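Notebook, bench 2 — Saturday, equipment planning

Going through the Trindesar quote again before anyone signs it. They want 916 per hand-held gripper, minimum order of 11, and the "starter discount" disappears if we drop below that. We don't have people to hold 11 grippers. Two pairs is what I can see us using this year.

Nondard quotes 700 for what looks on paper like the same linkage. No spare pads in the box, no word on lead time. I have asked twice.
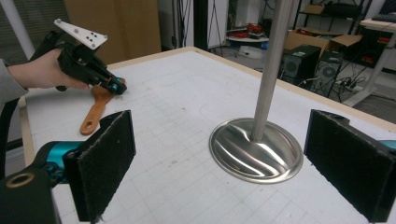

The spatula task is what both salesmen point to when they say we need more units. I don't buy it. More units means more hours of recordings to check, and checking is where we're behind already. Put that in the budget first.

Wear parts, my guess for the year:
— felt pads, 38 pieces
— bushings, one full set per gripper
— zip ties, cable, screws out of general stock 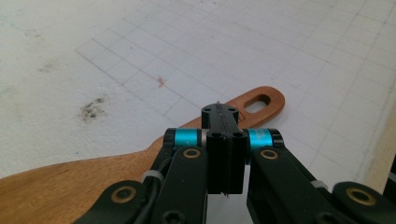 What the quotes leave out

Shipping. Calibration. Any promise that a bushing bought next May fits a gripper bought now. Zheng sells bushings separately and claims they fit everything, which I'd want to see on one unit before we order a bag of them.

Promeo offered a full arm on a trial lease. The monthly figure is fine, the return clause is terrible. Parked.

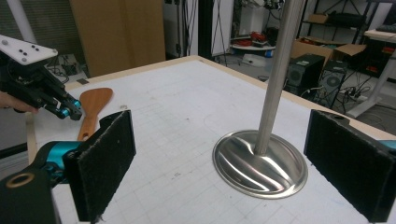 Photo: bench 2 notebook

Felt goes fuzzy at the edges, so 38 may be low. Asked for a price on rubber too.

Current plan: two from Nondard if they answer on lead time, none from Trindesar at that minimum. Tabletop grid sheet can wait, smudges and all.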